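Subject: Re: Access to a late tenant's flat before the grant is issued
To: housing-advice list
From: Booker Iwasaki

Dear colleagues,

I write in reply to the query from the Rumia office, which I quote below for those who joined the list after it was sent.

> Our office has been approached by the daughter of a tenant at Plumberg Court
> who died in January. She holds the keys and wishes to clear the flat so that
> rent stops running. There is no will that anyone can find, and there are two
> brothers abroad who have not replied to letters. The landlord says it will
> accept the keys from "the family". Is she free to go ahead, and can she sign
> the notice to end the tenancy? We would also like to know what to tell her
> about the contents, most of which she describes as having no value.
> (Rumia office)

The two questions should be kept apart. Ending the tenancy is a legal act on behalf of the estate, and clearing the flat concerns property which belongs to the estate. The daughter may be the right person to do both, but holding the keys does not by itself give her authority for either.

As to the tenancy, it does not come to an end simply on the death of a sole tenant. Where there is no will and no administrator has been appointed, a notice signed by a relative may not be valid, whatever the landlord's local staff are content to accept. The Tveit office had a matter of this sort in which the landlord took the keys back, relet the flat and then continued to claim rent from the estate for the period before. It took 7 months to settle. We would advise that the landlord be asked to state in writing the date from which no further rent will be charged, and that this be obtained before the keys are given up. If the landlord intends to serve its own notice, the correct form and place of service should be checked at the same time.

The daughter should also be told plainly that rent due up to the end of the tenancy is a debt of the estate and is not hers personally. Relatives are often asked to sign a form at the counter, and some of these forms contain a promise to pay. She should sign nothing of that kind until your office has read it.
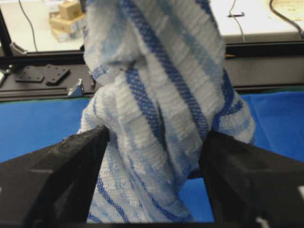 As to the contents, a person who deals with a late relative's belongings before any grant is issued may be treated as having taken on the duties of an administrator, with the liability that follows. Acts of ordinary care do not usually have this effect. Locking the flat, removing food, arranging the funeral and moving papers to a safe place are all acceptable. Selling furniture or sharing items out among the family is another matter. We are sometimes asked whether an inventory must extend to household linen, and the practice at Bivska is to group such things: a striped towel in blue and white does not need a line of its own and may be entered under "towels and bedding" with a single modest figure. Jewellery, cash, medals, savings books and anything with a serial number should be listed one by one.

The two brothers have, on the facts given, an equal right to apply for the grant and an equal interest in what is left. Their silence does not amount to consent. I would suggest one further letter to each, sent by a tracked service, setting out the proposed date of clearance and inviting a reply. Where the letter goes unanswered, a copy and the proof of posting should be kept with the inventory. Items of possible family interest — photographs, letters and the like — should be boxed and held back in any event.

If the whole estate is small, it may be that no grant will be needed to collect the money in the bank. The daughter should ask the bank for its own limit, as these differ. She may still need a grant for other reasons, in particular if there is a dispute between the children.

A revised version of our guidance note is in preparation. Section 4 will deal with tenancies and section 5 with personal belongings. The present version runs to 55 pages and remains available from the Bivska office on request, although the part on notices to landlords should no longer be relied upon.

I should be grateful if the Rumia office would let the list know what reply it receives from the landlord. Names should be left out, as before.

Yours sincerely,

Booker Iwasaki
Estates and Tenancies Adviser
Bivska office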